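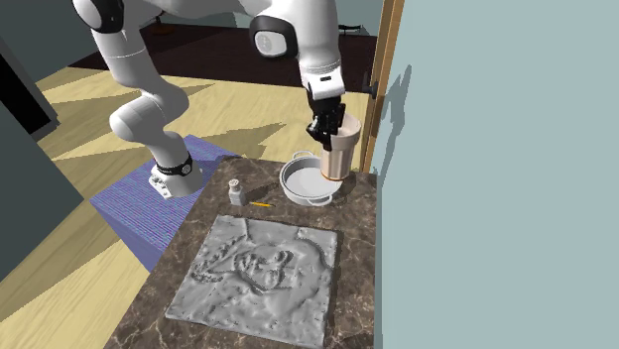
August, glaze tests, afternoon

Finally sat down with a cup of tea to write up the second batch before I forget which tile was which. The Zarkura base is behaving much better now that I'm sieving it twice - I know, Triin, you told me that back in autumn and I didn't listen. It goes on like cream and it doesn't crawl at the edges the way the old bucket did.

I mixed 2000 g dry, added the water slowly, and let it sit over lunch. The pinky beige is the colour I'm chasing, something soft you'd be happy to see first thing in the morning. Tiles 1 and 3 are too grey. Tile 4 is lovely on the flat but breaks brown over the ridges, and I'm rather fond of that, though Farzad thinks it looks like a mistake. We'll agree to disagree until it's on a real mug!

Test 5 had an extra 2 per cent tin and came out chalky. Not worth repeating.

Farzad Sharifi has the small kiln tomorrow for his Bundgaard bowls, so my next lot waits. Drying shelf is full anyway. I've left 315 g of the tile 4 mix in the lidded tub beside the sink, labelled, please don't thin it.

To do: order more tin, wash the good sieve properly, ask Triin Toom whether her Lulov clay shrinks more than ours does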